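Ulthorpe releases Skumport hand-held gripper for recording manipulation tasks

ULTHORPE, March. Mac Suibhne has begun shipping Skumport, a hand-held two-finger gripper with a built-in camera. An operator performs a task by hand at a table, and the recording is used to train a robot arm to repeat it. No arm is needed during recording.

"The operator closes the fingers on the object and the tool logs the motion," said Ailbhe Keogh, head of engineering. "A new user needs 40 minutes of practice."

Views from the gripper's camera during tabletop work, with the gray fingers at either side:

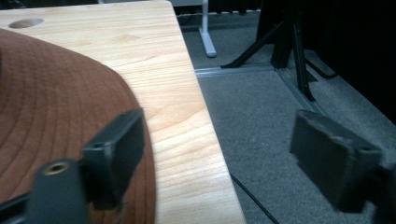
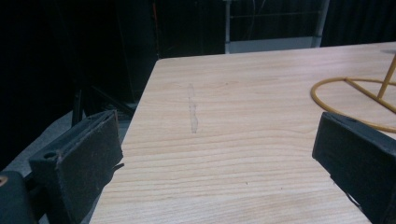
Specifications and availability

Skumport records finger opening, tool position and video on a single clock. Finger pads are held by screws and can be changed on site. Each kit includes 3 sets of pads, a charger and a license for Jeler, the company's software for trimming and labeling recordings. Jeler exports up to 3000 recordings per batch.

Trevor Lambert, product manager, said remote-control support for existing arms will follow in a later version of Jeler. Kits are sold singly or in packs of 5. Orders are handled by the Ulthorpe office.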